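Can a machine do the chores yet? Notes on grippers and pump bottles

Nov 28, 2022 - Mylene Mangubat

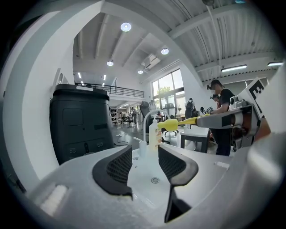
2 min read

Chore tasks get sorted by how they look to a person, and that ordering is close to useless. Folding a towel looks hard and is hard. Pressing the top of a soap or sanitizer pump looks trivial and sits in the same difficulty band, for reasons that have to do with contact.

A two-finger gripper with mesh-faced fingers is good at one thing, closing on an object whose width it can span. A pump bottle offers it two jobs. The first is holding the body, which is easy if the bottle is upright and the wall is stiff. The second is pushing down on the pump, where the load path runs through a spring and a narrow neck. Push off axis and the bottle tips. Push on axis with nothing holding the base and it may still walk across the table.

Teleoperation hides most of this. A person in a VR headset corrects for a sliding bottle without noticing the correction. The log shows a smooth descent and a stop. Train on that and the policy learns the descent, and learns the stop badly, as the cue the person used was partly the sight of the pump bottoming out and partly habit.

I kept a tally of my own at Kollow over the fall. The task was one press of a pump, bottle placed by hand, 600 attempts under a learned policy. 61 failed. Of those, 11 were plain misses, where the finger came down beside the pump. The rest made contact and then went wrong - tipping, sliding, or a partial stroke that dispensed nothing. Vision was good enough. Force was the weak part, and more camera data did not change the ratio.

The shop floor is easier, and Malabanan has had a cell closing caps for a while. Their bottles arrive in a fixture. Take the fixture away and you have a kitchen counter. Most claims about household readiness that I read this year assume the fixture back in somewhere, usually in the video.

Tip shape matters more than I expected. A long rounded finger tolerates a few degrees of wrist error on a press and is poor at picking anything up afterward. The Clitunetti people swap tips between tasks, and the swap costs them time they leave out of their cycle numbers. I would count it.

So, chores. Wiping a flat surface, yes. Loading a known rack with known cups, mostly. Anything with a spring, a lid or a bag in it, no, at least without someone nearby. In December I want to rerun the pump task with a wrist force limit and the same bottle at three fill levels, a variable I failed to record the first time.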